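Section 4. Recording a session

Read section 3 (charging and pairing) first if you have not. This part assumes both grippers are on, paired, and showing a steady light.

4.1 Before you start

You need: both hand grippers, the Celtik recorder app open on the phone, a table at hip height, the task card for the day. Spare battery. Water for yourself, it gets long.

1. Wipe the finger pads. Dry cloth only. No alcohol, it eats the pads.
2. Open and close each gripper all the way, five times. If one side drags, stop and see 7.2.
3. Check the lens on each gripper. Fingerprints are the number one cause of rejected takes at Lastano and at Ivville too.
4. Pick the task card in the app. Type the card number, don't scroll for it. The list is slow past a few hundred entries.
5. Set the home type (kitchen, living room, bedroom, other). Leave "lab" alone unless you're in the lab.

Note: don't tidy up. Homes should look like homes. Clutter at the edges of the table is good, the model has to learn to ignore it. Only clear enough room for your hands to work.

Caution: anything with a name, address or account number on it goes in a drawer before you record. Letters, pill bottles, bank cards, school papers. We can blur after the fact but it takes a day and we would rather not.

4.2 Calibration

1. Hold both grippers out in front, fingers open, pointing at the table.
2. Tap Start Cal. Wait for the double beep.
3. Close fully. Open fully. Slow. Count of two each way.
4. Bring the two grippers near each other so each lens sees the other one, then apart again.
5. App says Good or Redo. If Redo three times in a row, restart the app. Still Redo, restart the grippers.

Redo calibration after every battery swap, after any drop (even onto carpet), and after lunch. Yes after lunch. Grippers left sitting seem to drift and we haven't found out why yet.

4.3 Recording a take

Small-item cards (the 61 series: jewelry, watches, keys, cables) are the ones people ask about most so the steps are written for those. Other cards work the same way.

1. Put the open box where both hands reach it without leaning.
2. Lay out the items on the card. Mix colors and sizes. Swap in whatever the house has if the card says "any".
3. Tap Record. Hold still for one second. The trimming script looks for that pause.
4. Reach in with the hand the card names. Come from above, fingers open wider than you think.
5. Close on the item untill it's held, then stop squeezing. Beads and straps roll if you crush them.
6. Lift straight up. Let it hang. Wait for the swing to settle before you move sideways.

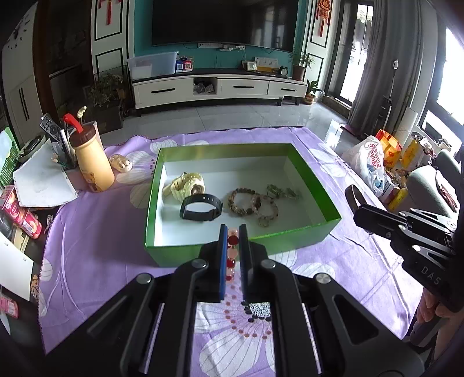 7. Move to the target spot at a normal speed. Normal means how you would do it at home with nobody watching. Not slow motion.
8. Lower, open, back away. Other hand stays in view and quiet unless the card says two-handed.
9. Hold still for one second again. Tap Stop.

One take, one item, unless the card says sequence. Don't string five picks together to save time, they get cut apart by hand at our end and it costs more than it saves.

If you fumble: keep going. Pick it up again and finish. Recoveries are worth having and we tag them seperately. If the item lands on the floor, stop, mark Dropped, start a new take.

Note: look at the item, not at the phone. People who watch the phone tilt their wrists and the lens ends up facing the wall.

Caution: keep loose sleeves and hair away from the finger rails. Low force but it does pinch.

4.4 Vary things

Every ten takes change something. Turn the box. Shuffle the items. Move your feet. Lights on, lights off. Different tablecloth if there's one around. A set of takes with everything in the same spot teaches one spot.

Do not change the gripper pads or the lens setting mid-session. If you have to, close the session and open a new one.

4.5 How many

A full card set is 1,105 good takes across all homes. Phones stop saving at 2,000 takes no matter what the storage bar says, so upload before that. Check the counter at the start of each session.

Rejected takes don't count toward the set. Usual reasons:

Lens smudged
No pause at start or end
Item out of view when gripped
Calibration older than the battery
Wrong card number

4.6 Upload

1. Wi-Fi only. Plug the phone in.
2. Open Sessions, pick the ones marked gray, tap Send.
3. Wait for green. Closing the app early leaves half files and the Henare server will not resume them, you start over.
4. Do not delete anything from the phone until it shows green AND the web page shows the same count.

Upload the same day if you can. February backlog was mostly people saving up a week's worth and sending it in one go at 5 pm.

Battery storage and cleaning: see section 5.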